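Mini fridge check, Gornero building, room 481
Turnover round, June. Filled in on my phone between rooms so excuse the spelling

Key: OK / FIX / N/A. Comments after each one.

POWER AND CORD

1. Cord free of cuts, kinks, tape. OK
Ran my fingers the whole length. Fine.

2. Plugged straight into wall, no power strip. OK
Last round it was on a strip behind the shelf. Whoever moved it, thank you. Please leave it that way.

3. Plug sits tight in outlet. FIX
Bit of wiggle. Not hot, no marks. Put in a ticket with Lirnura, they do all the electrical on this floor. Don't swap the outlet cover yourself.

4. Unit switched off and unplugged before cleaning. OK

PLACEMENT

5. Table steady under the weight. OK
Leaned on it. No rock.

6. Gap behind unit for air. FIX
Was pushed too close to the wall. Needs 3 inches, had 2. Pulled it forward, check it again next round becuase it creeps back every time someone leans on the door.

7. Nothing stored on top. FIX
Cans, paper, whatever. Top is not a shelf. Wipe it after clearing, sticky stuff runs down into the door gasket and then the door won't seal.

8. Door opens all the way without hitting anything. OK

INSIDE

9. All food and drink out. OK
Sauces and cans can wait on the table while you clean. Check dates before anything goes back in. Toss anything with no name on it, that's been the rule since the Gouveia rooms had the smell.

10. Shelf out and washed seperately. OK
Warm water, dish soap, towel dry. No dishwasher, the last rack came out bent.

11. Walls and floor of cavity wiped. OK
Get into the ridges where the shelf slides. Cotton swab if you have to. Baking soda water, no bleach, no spray cleaner anywhere near the fan.

12. Fan grille clear. OK
Dry cloth only. Do not poke anything through it. Do not spin it with a pen.

13. Vents clear, top and bottom. OK
Soft brush, light strokes. Dust comes off the slots easy if you don't wet it first.

14. Tube on back wall secure. OK
Look, don't tug. If it's loose, leave it and write it up.

15. Door gasket. FIX
Slight gap at bottom corner, paper test slid out with no drag. Warm cloth on it for a few minutes, try again. Still slides = new gasket, Nileo part list is in the binder.

AFTER CLEANING

16. Door propped open 11 minutes minimum before plugging in.
Longer if it's humid. Not signed off yet, come back for this one.

17. Shelf back in level, clicks on both sides. Not done yet

18. Thermometer in, read next morning. 40 F or under. Not done yet

Fan and vents on the back wall, and the fridge on its table with the door open:
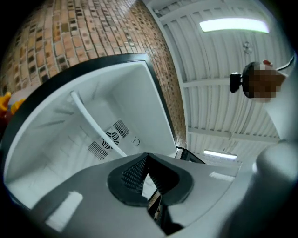
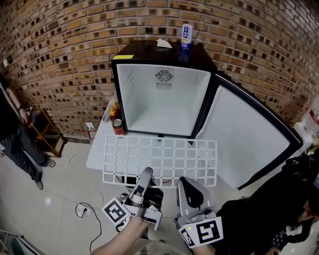

Comment left on this sheet by the evening shift: number 16 is too short in my opinion. I did the one down the hall at the same 11 minutes and there was still water in the bottom groove when I put the shelf in. Can we make it half an hour and a dry towel along the floor before the door gets closed? Also the binder is missing the gasket page, I looked twice.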